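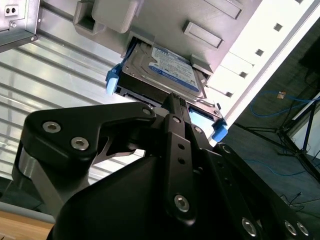 Flavstead Library Opens Its Town Memory Archive to Every Household

FLAVSTEAD, January 9, 2020. After a long and very happy stretch of sorting, labeling and swapping stories over coffee, the Flavstead Public Library is delighted to open the Town Memory Archive, a free collection of local photographs, letters, recipes and recorded conversations that anyone can browse from home or at the library on Baran Street.

The idea began with a shoebox. A family clearing out a house near Sakeck Mill brought us a bundle of old picnic snapshots and asked whether we might like to keep them, and of course we said yes! Word got around, as it does in a town this size, and before long people were stopping by the front desk with school programs, wedding invitations, seed catalogs and one very long letter about a flooded cellar. The archive now holds material from 239 families, along with 42 recorded conversations, many of them made at kitchen tables with the kettle going in the background.

Visitors can search by street, by family name or by year. There are also nine ready-made collections for those who would sooner wander, among them the Sakeck Mill picnics, the old Pollik Bakery and its Saturday-morning regulars, and the winter the river froze hard enough to skate on. Families who lent us their originals have them back safely, and each has received a set of copies on disk to share with relatives far away.
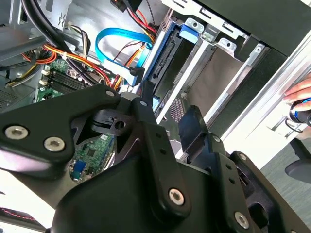

One lender told us she had searched for her grandmother's street expecting very little and had ended up reading until past midnight, and she wished the bakery recordings were twice as long. We rather wish so too, and we would love to hear from anyone else who remembers the place, whether you worked behind the counter or only stood in line for the rye bread.

The archive is free to use and needs no library card. Scanning sessions run every month in the upstairs reading room, starting at 10 a.m., and each household may bring as many as 10 items per visit. Please leave framed pictures in their frames, and pencil in any names you know on a separate sheet. A larger open house is planned for October, with cake.

Press inquiries: Flavstead Public Library, Baran Street, Flavstead.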